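Groscombe tenants assoc. - shared office and supply room
Minutes, Fri 24 January
Present: Rianne Hendriks (chair), Nevzat Karabulut (notes), Lernow and Tekin reps. Budari sent apologies.

1. Last minutes
Agreed. One correction - the shelf invoice was 596, already paid.

2. Supply room tidy
Rianne went through what's left. Paper and envelopes sorted. Chargers and extension cords still a mess, nobody labels anything. Tekin rep wants one spot for all things electrical, near the door. Agreed in principal.

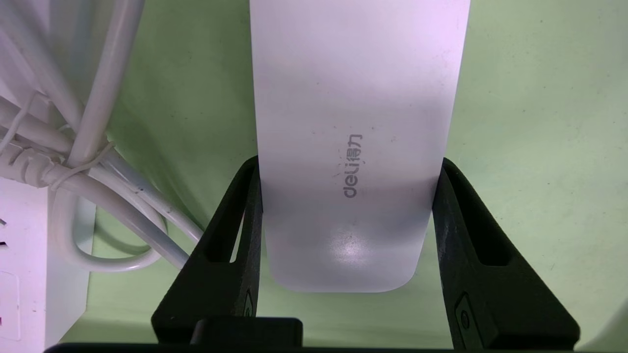
Power strips to be logged by make and given a number, list goes on the inside of the cupboard door. Nevzat asked whether to write the make down or just "white strip" - make please, it's usually printed right on the casing, same as the deli name on the flat white thing in the photo. Cords coiled before they go away, not stuffed in. Lernow thinks two of theirs got mixed in last May, will check and report back.

3. Trays and baskets
Long discussion. Trays for stuff in use that day, baskets for spares. Lernow would prefer lidded boxes, Rianne said no money for it this year. Baskets stay at the back of the table against the wall. Trays to be emptied at end of day, whoever used them last.
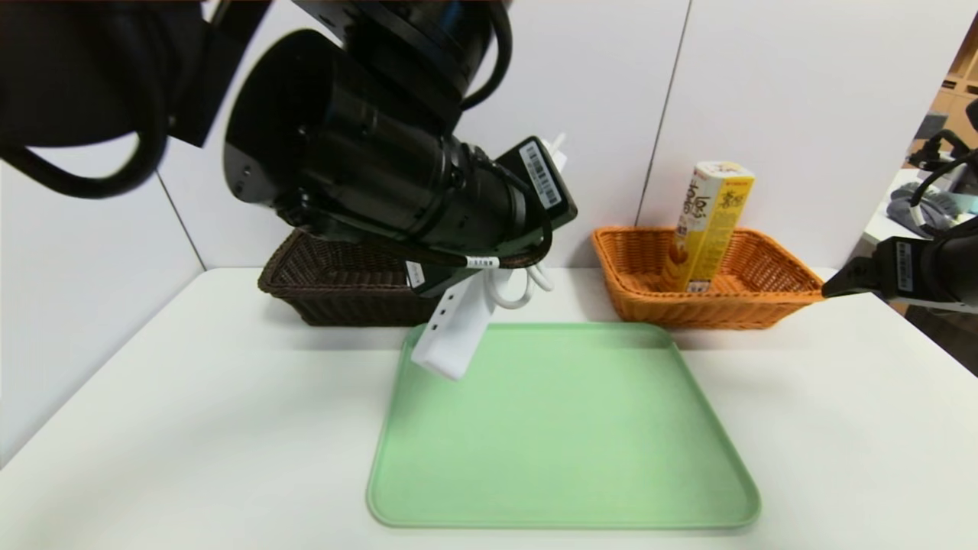 Item 3 - green tray, power strip, wicker baskets behind.

4. Budget
3000 for the year, 2312 left. Tekin asked if labels come out of this - yes. Label tape to be ordered, 2 rolls. No new strips untill the old ones are logged.

5. AOB
Door code changes next month, Rianne to email it round. Tekin rep asked again about the radiator - still waiting on the landlord.

Actions
Nevzat - log sheet, label tape
Lernow - check for their strips
Rianne - door code, chase landlord

Closed 4:40. Next meeting tbc.

Groscombe Tenants Association | Contact the office | Back to top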